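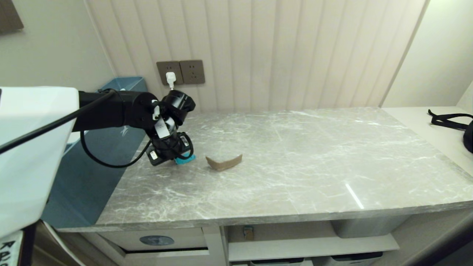
Photo: Predley open day, station two, from our notebook folder

February 8, 2024

Open day at Predley. Writing this up the same evening before I forget which notes go with what, because my handwriting went downhill after lunch (the sandwiches were excellent, for anybody going to the next one).

We got there early and had the marble counter station almost to ourselves for the first half hour. I'd expected the usual clean bench with a taped grid on it, and what they've got is a proper piece of kitchen-type furniture: stone top, glossy white cabinet, a drawer, open shelves with gray bins. I liked that a lot! Our own bench back at Usance looks like a dentist's tray next to it. The marble is the first thing I'd want to steal. It has veining all over it and it throws the light straight back at you, and I'd bet half our segmentation settings would fall over in the first minute.

The job they were showing was small-object handling on the counter and around the drawer. The main prop is a little blue-green piece, and there's a tan curved bit lying on the counter as well. I asked if the curved one was a target or a distractor and got "depends on the run," so put it down as both. Their printed sheet listed 12 starting layouts for the station and I copied down the ones with the drawer involved. Sheet is in the folder, ask me if you want it before I scan it.

Things I scribbled while watching:

Approach from above is slow and careful, gripper tipped down, then a long pause near the surface. I timed one full cycle at 47 seconds. Another visitor grumbled about that. I don't mind slow on a stone top, I've chipped enough fingertips on ours to be in no hurry.

Cable routing is about as tidy as ours, so not very. There's a loop under the upper segment and more of it bunched near the gripper. I asked about snagging and they said they re-dress the cables every morning and again whenever the wrist gets remounted. We should do the morning part at least – I wrote that one down twice.

Fingers are plain black. The pads are a Seidel part, going by the handout, and they change them every 2,000 grasps whether they look worn or not. We go by eye and always leave it too late.

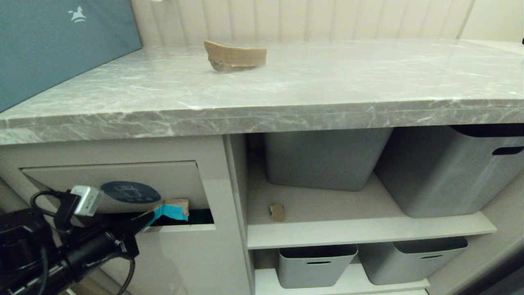 The drawer was the bit I'd come for, and I ended up crouching next to it for ages (sorry, knees). A partly open drawer is such a nasty place to work. You've got the counter lip above, the drawer front at an angle, a dark gap that no depth sensor is ever going to love, and the arm has to come in low from the side. They talked me through how they plan it: the gap gets treated as a keep-out until the wrist camera has had its own look, and only then does the planner get to shrink the margin. Ours does it the other way around, with a tight margin from the start and a lot of swearing. I want to try theirs on the Tornard rig. It's maybe a couple of days' work, since we already log the wrist view anyway.

I also asked about the round stickers, hoping for some clever fiducial trick. The person running the station laughed and said the planner ignores them completely. Fine!

Numbers from the talk, for what they're worth: 38 drawer runs last week on the new margins. They wouldn't give a success rate and I didn't push, it was a friendly day. No slides to take home either, but they promised to send the margin settings.

To do on our side:
Find something stone-like and shiny for the bench. An offcut would do.
Morning cable check, add to the start-up list.
Pad change by count. Need a counter in the log first.
Drawer layouts from the sheet, try three of them before the next group meeting.

Next open day is in April and they'll take bookings by email. I've asked for two places, so one of you is coming with me. Bring kneepads.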